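April, open day, notes from the laundry cell

Set up from 7:40. Pētersons people wanted the cell running before the first group came through at 10, so homing and gripper zero were done with the hall lights still at half. Right gripper zero had drifted again. Re-zeroed, saved to the Stalura config, left a copy on the bench laptop.

Demo task as agreed: unload washer to basket, one item per cycle, both arms. Speed capped at 50 percent for visitors. Cycle counter read 2,474 at power-up. Reset not done, leave it running so the wear log stays continuous.

Test items limited to plain cloths in solid colors. The printed towels from the Billness set stay in the drawer until segmentation is retrained. Basket goes directly in front of the washer, slightly diagonal, so neither handle is square to an arm.

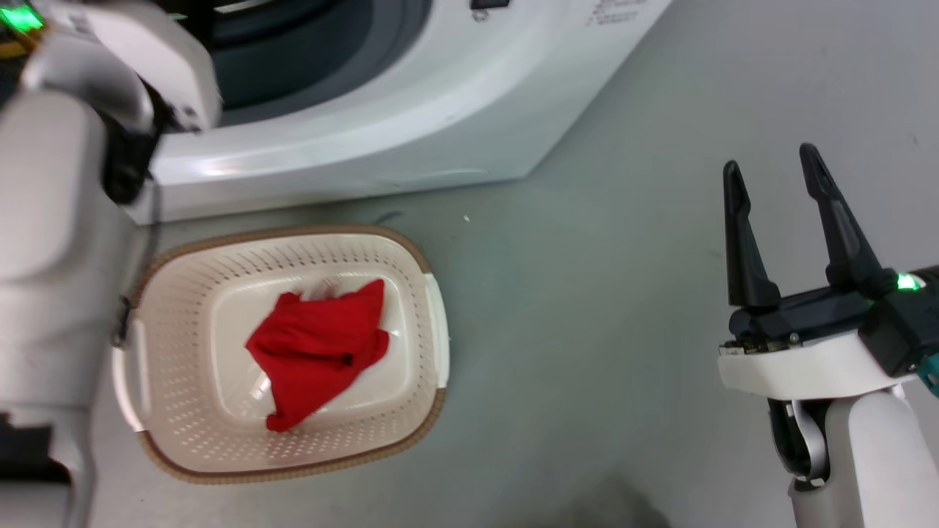
Arūnas Sakalauskas asked whether the basket position is measured each cycle or assumed, and said that at Plustasix they had assumed it for months and paid for it the first time a visitor's foot moved the thing. He would put a check before every release, even at the cost of a second or two.

Answer given: measured at start of run only. He has a point. Basket is light and slides on this floor if a finger catches the rim. Added to list.

Other items from the day:

Group two asked about wet loads. Everything shown was dry. Payload margin at full reach is thin and I did not want to find the limit with people at the tape.

One protective stop at 11:15, left arm, torque limit near the door lip. Approach height raised 5 mm in the taught pose, no repeat before lunch. Not enough cycles to call it fixed.

Gripper finger pads due at 2,000 cycles, so already overdue. Spares are in the gray cabinet, second shelf. Swap before anything else is run.

To do: basket check before release, pads, look at cable slack on left wrist, send Arūnas the pose file.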